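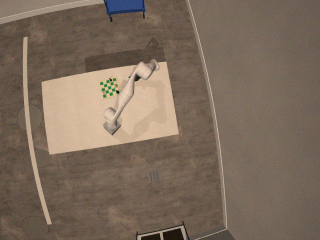

Re: [grurklow-users] Fingers land off center after changing the table

List: grurklow-users
Date: December 2018

Someone at the Casutville club wrote:

> We swapped in the big tabletop in our simulated chess cell
> and now the arm misses. Not by a lot, but the fingers come
> down next to the piece instead of over it, and it gets worse
> the farther across the board you go. The pedestal didn't move
> (I checked the numbers). I re-ran the board setup twice.
> Do I have to throw the whole config away and start over?
> Also, is there any harm in leaving the board crooked?

No, don't throw it away! I did that the first time and lost an entire evening of joint limits I had typed in by hand. I think you can fix this in three small steps.

I've been looking after the Elthorpe cell for a while now and it's pretty much the same layout as yours: white arm on the square gray base, big beige table, little green and yellow board off to the left of the upper link. Our board sits a bit crooked to the table edges too, and I leave it that way on purpose. If everything is lined up square, a bad rotation value can hide for weeks. With the board turned a little you find out on the first move.

So, what I would try:

First, look at which frame your board is attached to. When you load a new tabletop, Grurklow puts the table origin at the corner of the slab and the old one had it in the center (at least ours did). The pedestal is tied to the room so it stays put, but the board is tied to the table. Re-running the board setup won't help if it keeps measuring from the wrong spot. Tie the board to the pedestal and then do the setup again.

Second, clear most of the pieces off. I do this with four, two dark and two light, and spread them out so that at least a couple are near the edges or corners. A full set of 16 a side just gives you more things to knock over, and the ones in the middle don't tell you much about rotation anyway. "Worse the farther you go" sounds like rotation to me, by the way. A plain offset would be wrong by the same amount everywhere.

Third, park the arm with the elbow up and the fingers pointing down just to the right of the board, close to the tabletop, and save that as your start pose. Ours used to start folded over the pedestal and the first reach would swing the upper link low across the back row. Now it comes in from the side and I haven't lost a king to it in a good long time.

After that, run the touch test at slow speed. I run it 100 times and go make coffee – it's dull to watch, and the log catches the misses better than I do. If you get one or two bad ones that are always on the same square, check that piece's height before you touch the calibration again. The Pelkonen piece models come in with the base slightly below the board surface, and that had me chasing my tail for days.

One more thing, about shadows. If you're judging the finger height from the overhead view, don't. The arm throws a big soft shadow over the right side of the table and it's very easy to read it wrong. Switch to a low side view or just print the number.

If it still misses after all that, post your table and board blocks (only those, please, not the whole file) and I'll compare them with mine.

--
Elthorpe cell, sim side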